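**Thread: Executive clemency at the state level — is a waiting period lawful?**

**Plarkitz** (moderator) — 14 Jul 2019

Members are asked to confine this discussion to the proposed rule that would bar the governor from granting a pardon until 29 days after public notice. General comments on the governor's record belong in the elections section.
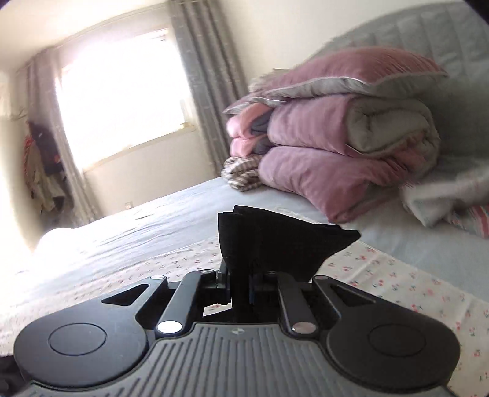
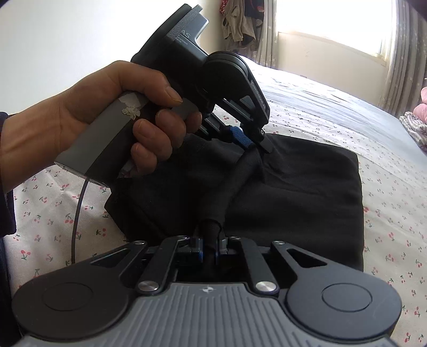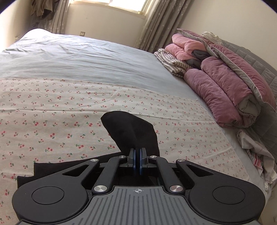
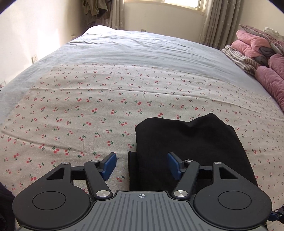 *Hand-held gripper over a bed, four views.*

The text of the proposal is short. The pardons office would publish the name of each applicant and the offense, and the governor could not sign before the notice period had run. The rule would take effect in March.

---

**Willems**

I have read the draft and consider it unlawful. Our state constitution gives the pardon power to the governor "under such regulations as may be provided by law." An office rule is not a law. If the legislature wishes to impose a delay, it should pass a bill and accept the political cost of doing so.

---

**Rianne Mulder**

I respectfully disagree with Willems. The governor has agreed to the rule and may withdraw it at any time. An officer who chooses to wait before using a power has not lost that power. The office received 744 applications last year and granted 91. Local prosecutors learned of most of those grants from the newspaper. Notice is a modest request.

---

**Willems**

If the governor may withdraw the rule at any time, then it binds no one, and the public should not be told otherwise. The draft uses the word "shall" throughout.

---

**Pillier**

May I ask how the rule would treat urgent cases? An applicant who is seriously ill, or who faces removal from the country, may not have 29 days. Section 4 mentions "exceptional hardship" but does not define it.

---

**Rianne Mulder**

> Section 4 mentions "exceptional hardship" but does not define it.

That is a fair objection, and I raised it in my own written comment. The office has received 176 comments so far, and I understand that several make the same point. I would support a fixed exception on medical grounds.

---

**Plilleo**

I worked in a county victim services office for many years and support the notice period without the exception. Families were told nothing. A hardship clause with no definition will be used for every well-connected applicant.

---

**Pillier**

With respect, Plilleo, the remedy for a vague clause is a definition. Removing it would leave the sick applicant with no recourse.

---

**Plarkitz** (moderator)

One post has been removed for naming a private applicant. The comment period remains open, and written comments must cite the section to which they refer.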